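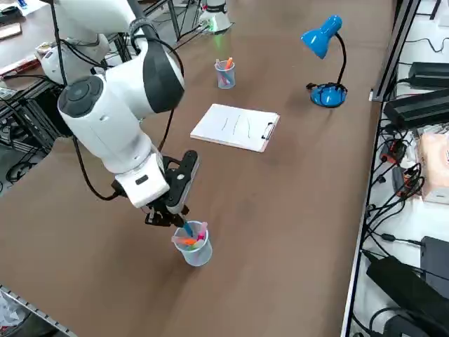 Robot arms tidy desks in Stornik trial, with mixed results on pens

A pair of robot arms completed 86 of 199 desk-tidying attempts without human help in a trial run by automation firm Stornik, the company said Thursday.

The tests covered small office and household chores that are simple for a person and difficult to program: picking a marker out of a cup, putting it back, clearing paper from a work area and switching off a lamp. Each attempt was limited to 6 minutes. An attempt was scored as a failure if an operator had to step in or if an item left the table.

Marker handling accounted for the largest share of failures. Pens standing in a cup lean on one another, and a two-finger gripper closing on one will often catch its neighbor. Translucent cups added to the difficulty. According to Stornik, depth sensors returned incomplete readings on clear plastic, and the control software sometimes placed the rim lower than it was.

"Lifting the marker is close to solved," said Gráinne Egan, who leads testing at the company. "Putting it back among other markers is where we lose time. The arm comes down on top of a cap, the cup tips, and the attempt is over."

Sheets of paper were handled more reliably when clipped to a board, Egan said. Loose sheets were dropped from the test list after the first week.

The arms were trained on recordings of operators performing the same chores by remote control. No attempt was made to tune the software for a particular desk layout, and items were moved between runs.

Hwa-young Hwang, an engineer at Nondport, a retail equipment supplier that has followed the work, said the results did not yet support use on a shop floor. Restocking small goods at a checkout counter involves similar motions, she said, but a store would expect an arm to run a full shift with 2 interventions at most.

"At this rate you have a person standing next to it all day," Hwang said. "That person could put the pens away."

Stornik said speed was also short of what customers would need. The company did not release average completion times and declined to give a price for the system.

A second round of tests is due to begin in March with softer fingertips and a revised grasp planner. It will add folding a hand towel and coiling a power cord, two chores the present software does not attempt.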